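Gurlow Opens Clothing Care and Folding Room at Its Stulis Street Store

Free drop-in sessions cover sorting, folding and storing everyday clothes, with a focus on knits and drawstring tops

Gurlow, the neighborhood clothing care and repair shop, has opened a folding room at its Stulis Street store. The room is open to anyone who wants to learn how to fold, sort and put away everyday clothes so that they last longer and take up less space. Sessions are free and run through April. No purchase is required.

The folding room grew out of the shop's repair counter. Over the past year, staff kept a simple log of the garments brought in for mending. Of the 97 knit tops logged, 74 had damage the staff put down to storage: stretched shoulders from hangers, pulled threads from overfilled drawers, and drawstrings that had been yanked out or knotted so tightly that they had to be cut.

"We were fixing the same thing over and over," said Hiu-tung Cheng, store manager at Gurlow. "A shirt comes in with bumps at the shoulders, we steam it, and it goes home to the same hanger. We wanted somewhere to show people what to do with it after that."

Sessions take place at a wooden-topped table against a black cloth backdrop. Visitors bring clothes from home or practice on pieces from the shop's stock, which are mostly light tops in soft fabrics. These are the clothes people find hardest to fold, Cheng said, and the ones they are most likely to leave in a heap.

A typical session starts with one unfolded top. Participants lay it out, pull the sleeves clear of the body, free any cord at the neck and smooth the fabric from the center toward the sides. Only then do they make the first fold. 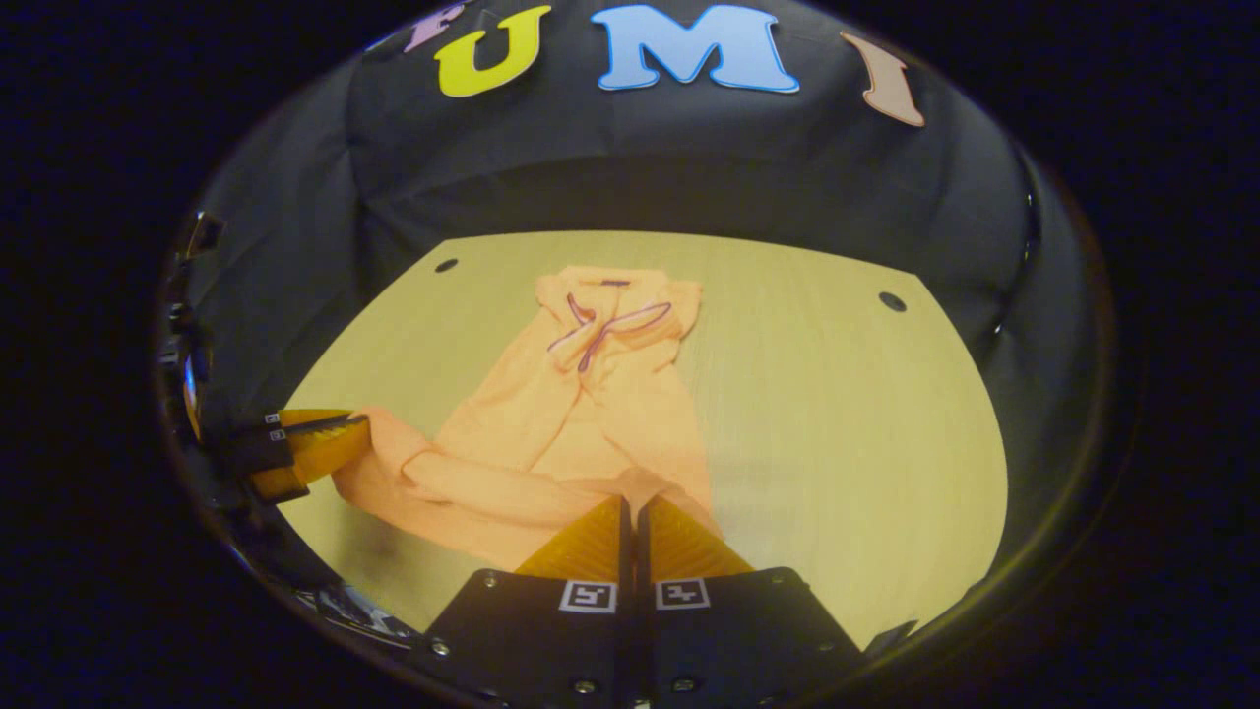 Should a top with a drawstring be folded with the cord inside or outside?

Inside. Even out the two ends, lay the cord flat down the front of the garment and fold the body over it. A cord left outside catches on drawer runners and on other clothes. If the ends are long, tie them once in a loose bow first, and untie it before washing.

The method taught in the room is called the Gilau fold, after the village where Gurlow's founder learned it from an aunt who ran a linen business. It has four steps. The sleeves go straight across the back, one over the other. Each side is brought in by a third. The hem is folded up to the middle, and then the bottom half is folded up again to meet the collar. The finished piece should be a plain rectangle that can stand on its edge in a drawer.

Children's clothes and cropped tops are folded the same way, with the last step left out. Tops with hoods get one extra step – the hood is laid flat against the back before the sleeves come in, so that it does not make a lump in the middle.

Darragh Ó Riain teaches most of the sessions. He joined Gurlow as an alterations tailor and now divides his time between the sewing room and the folding table.

"People apologize for the state of their clothes when they come in, and there's no need," Ó Riain said. "I'd much sooner start with something crumpled. If you start with a shirt that's already neat, you don't find out where it wants to twist."

Ó Riain asks participants to fold the same garment several times before moving on to another. Thin jersey slides, he said, and the first attempt usually drifts to one side. Pressing down with a flat hand after each fold helps more than pulling at the corners.

Trim needs some attention too. Bands, ribbing and stripes are often stiffer than the cloth they are sewn to, and a fold made across them can leave a crease that stays until the next wash. The advice at Gurlow is to fold beside a trim where possible, or to roll that part of the garment loosely.
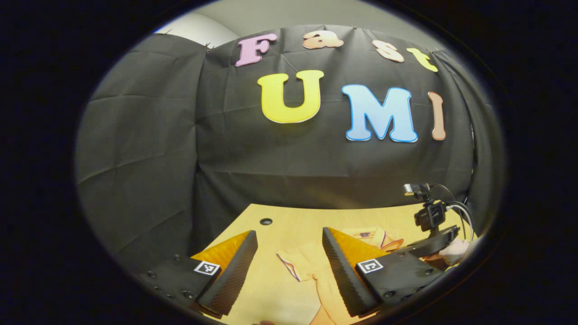

Shirts that have collars should be buttoned at the top and at one point lower down before folding. T-shirts can be stacked or filed. Heavy sweaters should always be stacked, with the heaviest at the bottom and no more than five to a pile. Anything that will be put away for a season should be washed first, even if it looks clean, and left to dry fully before it goes into a box.

Alongside the sessions, Gurlow has started selling the Fakir drawer divider, a plain cardboard insert made for the shop. It comes flat and is folded into shape by hand. Each pack holds 2 dividers, and an insert can be trimmed with scissors to fit shallow drawers. The store will take back worn dividers for recycling.

The folding room also has a swap shelf. Visitors who decide during a session that they no longer want a garment can leave it there, folded, for someone else to take. Clothes left on the shelf should be clean and free of holes. Items that need a small repair can be handed in at the counter, where they will be mended as time allows and then placed on the shelf. Underwear, socks and swimwear cannot be accepted.

In the first weeks, 70 people have signed up for sessions. Several have asked for help with fitted sheets, and Ó Riain is preparing a separate class on bed linen. Details will be posted at the store when the class is ready.

Practical information

Drop-in sessions begin at 10 a.m. and 4 p.m. on all days when the store is open. Each lasts forty minutes. Groups are kept small, and visitors may be asked to wait for the next session at busy times.

Participants should bring up to five garments, clean and dry. Ironing is not needed. Children are welcome with an adult. The folding table is standing height, and a lower table can be set up on request for anyone who would like to sit.

A printed card showing the four steps of the Gilau fold is available free at the counter.

About Gurlow

Gurlow mends, alters and cares for everyday clothing. The Stulis Street store offers a repair counter, a sewing room and a small range of storage goods. Alterations are done on the premises.

Press contact

Hiu-tung Cheng, store manager, Gurlow, Stulis Street. Requests for interviews or visits to the folding room can be left at the store counter during opening hours.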